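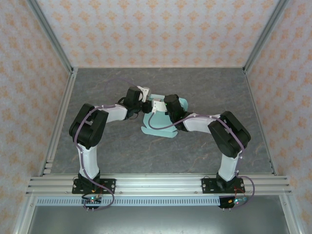
Onlow packing meeting, Vavside, 06/08/2023

Present: Cristóvão Azevedo, Valter Loureiro, and me (taking the minutes again, hello). We started a bit late as the kettle had only just gone on, and finished when Valter had to go and move his car.

1. Last time's minutes

Agreed as a fair record, apart from one thing. I'd written that Cristóvão wanted the tissue paper folded in thirds. He wanted it folded in half and then rolled loosely at the ends. I've changed it in the folder copy. If you printed yours, please cross it out.

The thing about the back door sticking is still the thing about the back door sticking. Carried over.

2. The wallpaper and the grey top

We did this first as everyone had something to say about it! I'll own up to having chosen the wallpaper, so read this bit with that in mind. It's the pale one with the little orange motifs (flowers to me, stars to Valter) and it goes round the back and both sides. Cristóvão said he'd expected to find it too busy and has come round to it, mainly with the green boxes against it. Valter said he has no feelings about wallpaper but he does like that it stops the corner looking like the inside of a shed. I'm counting that as two votes in favour.

There was a longer talk about the grey marble-effect surface. Cristóvão's worry is that anything pale gets lost in the pattern, and he's thinking of the white thank-you cards, which he managed to leave out of a parcel in March and has never quite forgiven himself for. Valter said the mint boxes show up perfectly well on it and that cards should never be lying about loose in the first place, they should be in the card tray. They went back and forth on this for a while. We ended up agreeing that the grey top stays and the cards move to cream stock the next time we print. I'd quite like cream anyway, so I kept quiet.

Wiping down: damp cloth, then dry cloth, at the end of each packing session. No spray, please. Valter asked if the lemon one counts as a spray. It does.

Action: me to ask for a price on cream cards.
Action: Valter to put the lemon spray back under the sink where it lives.

3. Box stock

Valter had done the stock check before the meeting, for which many thanks, and he read it out from the back of an envelope. We have 263 of the small Tipoki box left in mint and plenty of the larger one, which he didn't count and nobody made him. The small mint is the one that goes for all the single candles and most of the gift sets, so that number is lower than any of us liked.

We talked about how many to reorder. Rurnater do them in packs of 600 or by the carton of 2,000, and the carton is obviously kinder on price, but then it has to live somewhere. Cristóvão is for the carton. He says we always end up ordering again within a few months and grumbling about the delivery charge. Valter is for a single pack, on the grounds that he is the one who has to climb over everything to reach the label rolls. I can see both sides (I've climbed over it too) and suggested we clear the shelf above the coat hooks and then go for the carton. That shelf is currently holding the Christmas ribbon, a broken fan and a bag of something that none of us recognised or wanted to open.

So, carton it is, as long as the shelf is cleared first. If the shelf isn't cleared we order one pack and Valter gets to say I told you so.

We also went over colour. Rurnater have sent a card of other shades and there was some passing round of it. Cristóvão likes a dusty pink. Valter said the pink looked like a plaster. I think we should stay with mint for the small boxes at least until we've used up the mint stickers, and that was agreed without much of a fight.

4. Folding

This took up most of the meeting and I've tried to be fair to everybody.

For anyone catching up, the small boxes arrive as flat blanks and we make them up as we go. Cristóvão likes to make up a stack in advance so they're ready to fill. Valter makes up each one as he needs it, from flat, on the grey top. They've both been doing it their own way for ages and it's only come up now because the made-up ones were getting knocked and a few had gone soft at the corners.

Valter's case is that a flat blank takes up hardly any room and can't get squashed. He lays it down square, goes along every crease before he lifts anything, and only then starts bringing the sides up.
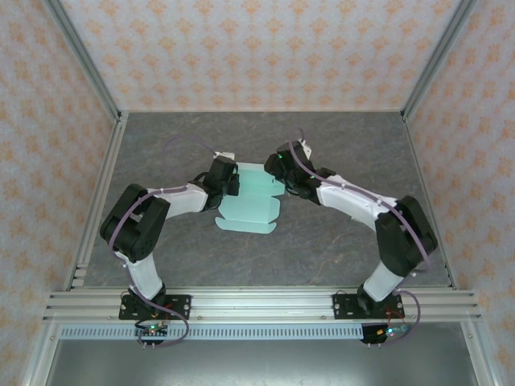

He was very firm on the creases. His view is that if you go straight to folding, the board bends wherever it fancies, and you get a box that closes but never sits quite flat on top. He does the long creases first, then the short ones, then the tabs. I've started doing it his way and my lids are better, I have to admit, although I'm slower.

Cristóvão's case is that stopping to fold in the middle of packing breaks your rhythm, and you get crumbs of wax on the inside of the lid if your hands have just been in the candle tray. He has a point about the wax. We've had one customer mention it (nicely, with a smiley face, but still).

What we settled on:

Fold in small batches of six, so there's never a tower of them waiting to be elbowed.
Clean hands for folding. If you've been handling candles, wash first.
Blank down flat on the grey top, nothing underneath it. A stray bit of tape under the board will leave a dent and you won't spot it until the box is made.
Long creases, short creases, tabs.
If a tab tears, put the box in the scrap pile and take a new one. Please don't glue it. I know who's been gluing them and I'm not cross, but the glue shows.

Cristóvão asked for it to be minuted that he thinks six is too few. Minuted! We'll try it until the next meeting and see how everyone gets on.

There was a side conversation about which way round the blank should go to begin with. Valter turns it so the tuck flap is furthest from him, I turn it so it's nearest, and Cristóvão says he has never once looked. We decided this was allowed to be a matter of personal taste.

Action: Valter to write the folding order out on a card in big letters.
Action: Cristóvão to go through the boxes already made up and pull out any with tired corners.

5. Filling and tissue

Much shorter, thank goodness. One sheet of tissue for a single candle and two for a gift set. The sticker goes on the tissue and the outside of the lid stays plain. I know the lid sticker looks lovely but it lifts a layer off the mint when people peel it, and then they can't use the box again, which several of them have told us they like to do. One lady keeps her sewing bits in hers and sent us a very cheerful email about it.

Shred or no shred? We've still got half a sack of the shredded paper from the old boxes. Valter hates it. It gets in his jumper. Agreed to use up what's left in the larger boxes only and not buy more.

6. Labels

The label printer is doing the faint stripe again. Cristóvão cleaned the head and it went away for a day or so. If it comes back, clean it again, and the little wipes are in the top drawer in the packet that looks like tissues but isn't. Please stop using them as tissues. They're very drying.

Address labels go on the outer, parallel to the long side. Valter asked me to underline parallel but this isn't that sort of document, so imagine it.

7. Markets

We've been offered a table at the Vavside makers' afternoon again. All in favour. We'd take the gift sets ready boxed, which means a bigger folding session than usual beforehand, and this is where Cristóvão pointed out that six at a time would be a nuisance. We said the rule can be relaxed for markets so long as the finished ones go straight into a crate and the crate goes somewhere out of the way of feet.

I'd like to bring a spare bit of the orange-patterned paper to line the back of the stall. There's most of a roll left. Valter groaned, but he did groan in a friendly way.

Action: me to reply and say yes please.
Action: Cristóvão to find the good crates.

8. Anything else

The broken fan: does anybody want it? It hums but doesn't turn. Going to the tip with Valter otherwise.

Scissors. We own several pairs and can never find one. They're to go back on the hook, and the hook is the one by the tape, not the one by the coats.

Biscuits were mine this time, so Cristóvão's on biscuits next. He's asked for suggestions and Valter suggested "not the fig ones", which I'm also minuting.

The date of the next meeting isn't fixed yet. I'll send a message round once I know when the Rurnater delivery is coming, as it would be sensible to have all three of us there to get the carton up on to that shelf. Please look at the shelf before then and claim anything that's yours.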